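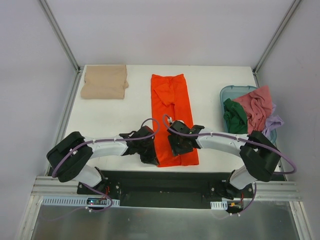

*An orange garment, part-folded, on a white tabletop.*

There is a drawer in my spare room that I have been afraid of for most of my adult life. It holds the things I meant to mend, or dye, or give to somebody slimmer, and every October, when the evenings draw in and the heavy coats come down from the loft, I open it, look inside, and shut it again with my hip. This year I decided to do something about it, and that is how I came to be standing in the church hall at Gamombridge at ten in the morning with a holdall in each hand, feeling like a woman on the run.

The clothes swap there has been going for longer than most people in the town can remember. It began as a way of passing on school uniform, and you can still find a rail of grey pinafores by the kitchen hatch, but over the years it has spread into coats, curtains, party frocks and one corner that seems to be entirely dressing gowns. You hand your things in at the door, you get a raffle ticket for each, and you spend your tickets on whatever takes your fancy. No money changes hands except for the tea, which is 50p and strong enough to stand on.

I had expected, I suppose, something a bit worthy. What I found was nearer to a very good party at which everyone happened to be holding trousers. People talk to one another over clothes in a way they never would in a shop. A complete stranger told me that mustard did nothing for me (she was right, I have been wearing it for years) and then went off down the hall and came back with a dark green cardigan that might have been knitted with me in mind. It has a label inside that says Talano, a name I had never come across, and leather buttons like little footballs. I have hardly had it off since.

The other thing I noticed was how much of the morning was given over to looking after things. At the far end, under the stage, there is a long table where you can sit down and be taught to darn, or turn up a hem, or sew on a button so that it stays sewn on. I went for the darning. I was not good at it! My first attempt on the heel of a sock looked like a small bird's nest, and my second was only slightly flatter, but by the time the urn had been filled again I had made something you could put a foot in, and I was prouder of it than of a good many things I have been paid for.

My grandmother would have laughed at the idea of needing a lesson. She kept her darning wool in an old Grandano biscuit tin, sorted by shade, and she could do the elbow of a jumper while listening to a play on the wireless and minding a pan of plums. I don't want to be too misty about it, as she mended because she had to and I dare say she would have loved a new jumper now and then. Still, she knew every garment in that house, where it was thin and where it had been let out, and I can't say the same of mine.

Almost 200 people came through the doors that morning, and when it was over the last few rails were wheeled out to a van and everyone left stacked chairs. I went in with two bags and came out with two bags, so as a clear-out it must be counted a failure. The drawer, though, is down to its last layer, and the darning needle has moved into the kitchen, next to the scissors, where I might pick it up. The next swap is in spring. I'm keeping back a winter coat for it, a good one, with both its pockets newly stitched.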